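Sim bench notebook, December
Open day: what we ran, what visitors asked, what to fix

Putting this down while it's fresh. Doors opened at 10:00 and the last group left a little after 4:00. Hazem Nasr ran the talk and I sat at the workstation. Ya-wen Hung came over from Mitach for the afternoon with two people from her team.

We had the needle and the two-arm table scene up on the big monitor. Both are simulation only. The real arms stayed parked, as agreed with the building.
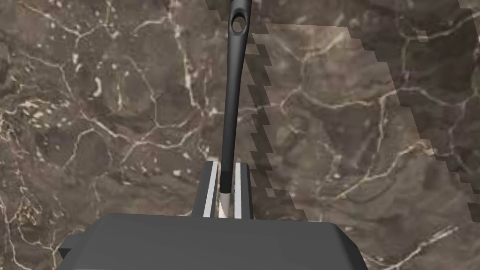
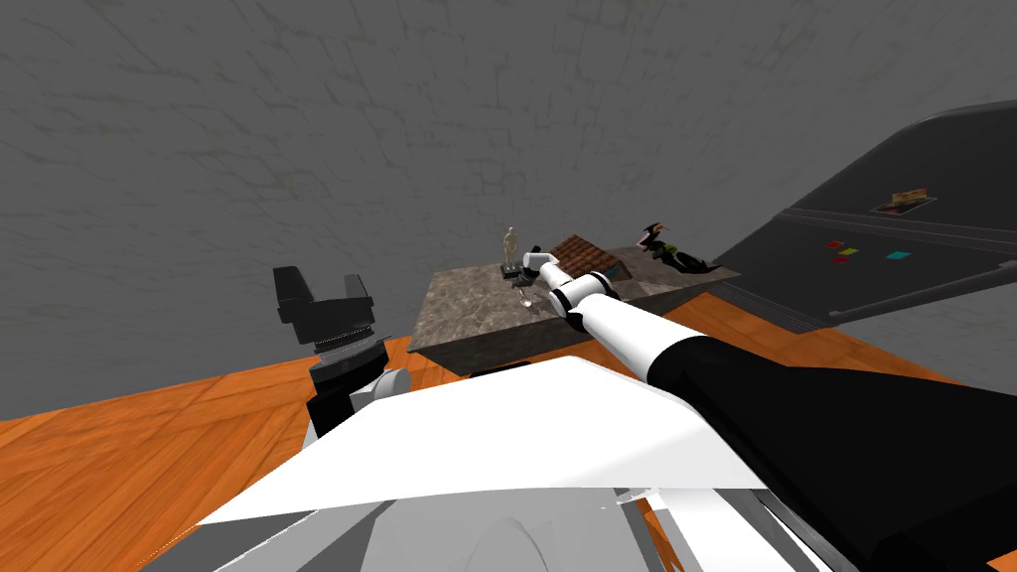

Needle in the wrist view first, then the table from the head view.

1. Setup

Workstation A drove the big monitor, workstation B was the spare. Scene files came from the Vulleck share, copied to local disk the night before. Do this again next time. The network went slow at 11:30 when the front desk started streaming the welcome video, and we didn't notice it at all on our end.

Frame rate was fine with both views open as long as the recorder was off. With the recorder on, the table scene got choppy whenever an arm moved fast. I turned it off after the second group and forgot to turn it back on, so there are no recordings from the afternoon. Hazem has a partial one from the morning in his home folder.

The teleop handles worked. The left one still has the loose cable. I taped it to the desk leg, and the tape held all day.

2. How the demo went

Each group got 15 minutes: five of Hazem talking, the rest watching or driving. We planned to open with the table scene, but after the first group we switched and opened with the needle. People got it faster. You say "the gripper is holding a needle" and they look at the screen and there it is, eye and all. With the table scene they spent the first few minutes asking what the things on it were. The witch got more questions than the robot did.

Visitors were allowed to drive the right arm only. We kept the left one up with an empty gripper, out of the way. Two people asked why it wasn't doing anything, so Hazem added a line about it to the talk: one arm at a time for guests, both arms for people who have done the practice hour.

The beige figurine is hard to pick up. It's slim and it tips if you come in from the side. One of the high school students got it on her first try by coming straight down and closing slowly. She was better at it than I am. Most of the others knocked it over, we reset, and they went again. Reset takes a few seconds and is bound to the R key now.

The glass was a problem. It's clear, the tabletop is busy, and from where visitors stand you can hardly make it out. Several people drove into it without knowing it was there. Hazem started pointing at it with a pen before each turn.

3. Questions people asked (as near as I remember them)

Is this a video game? Hazem said it shares a lot with one, but the contact forces are the part we care about. Good enough.

Can it sew? No. At this point we hold the needle and move it. Threading is on Yeon's list for the spring and I didn't want to promise anything.

Why is the shadow blocky? This came from a man who does architectural rendering, and he was right to ask. In the wrist view the shadow next to the needle has stair-step edges, and there are a few stray squares along them. I told him it's the low shadow resolution setting and we've lived with it. He said we should raise it before showing anyone again — fair point. See section 5.

How many tries before a robot learns this? Hazem gave the number for our last training set, 3,000 episodes, and then had to explain what an episode was. Write that up on the poster so he doesn't have to do it every time.

Does the real one look like that? Close. White torso, white links, black joints. The lab floor is not that orange.

4. Notes from Ya-wen

She drove the table scene for a full slot and had useful comments. Copying them from the back of the sign-in sheet:

— The wrist view is the best thing we have. Show it larger. With the needle up close you can judge the grip by looking at the pads, which you can't do from the head view.

— The needle leans a bit in the fingers. She asked if that was on purpose. It's not set anywhere that I know of. I think it comes from the pads giving under load, but I haven't checked. Mitach saw something like it with thin rods and fixed it with stiffer pads.

— From the head view our own torso takes up a lot of the bottom of the picture. She'd tilt the head camera up a few degrees. I tried it after closing and you lose the near edge of the table before you gain much, so I put it back. Worth trying again with the camera moved forward.

— She'd like the table scene file to run on the Ralach controller. I said I'd ask. Hazem thinks there's no reason not to share it.

5. To do

Raise shadow resolution in both scenes and check what it costs in frame rate. Me.

Give the glass a light tint, or swap the tabletop for something plainer on demo days. Try the tint first.

Log pad forces on the needle hold and see whether the lean changes with grip force. Me, this week.

Proper fix for the left handle cable. New strain relief is in the parts drawer.

Poster text for "episode." Hazem.

Send Ya-wen the scene file once it's cleared.

Sign-in sheet has 136 names on it. It's in the blue folder on the shelf over workstation B, and the front desk wants a copy.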